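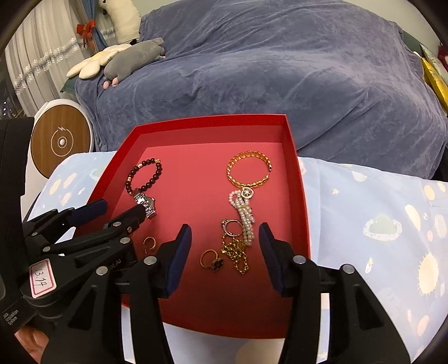 Small things, slow hands

At Pluna, the sorting work used to mean a long bench and a sore neck by three in the afternoon. The firm handles returned jewelry for shops in and near Burdale, and everything has to be picked up, looked over and put down again. Lately part of the crew has moved to something new - showing machines how it's done, one bracelet at a time, with grippers held in their own hands.

It is gentler on the eyes, people told me over a very good lunch, though harder on the wrists. The first month brought 3,134 recorded pickups, and the chain necklaces were everyone's least favorite.

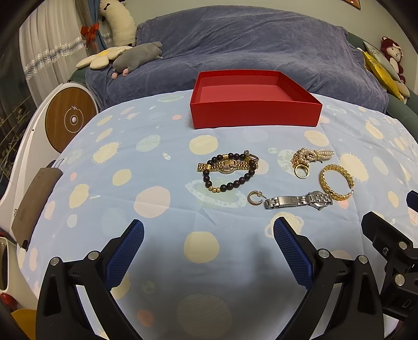
What happens to the bench

Of the 47 people on the payroll, 19 now spend at least half the week on gripper work. The rest still sort by hand, and some of them would like to keep it that way, thank you very much. Management has promised no cuts before July, when the first Palell arm arrives - a promise the older sorters repeat a little carefully. They have asked for training hours to be paid at the full rate, and last week they got it in writing.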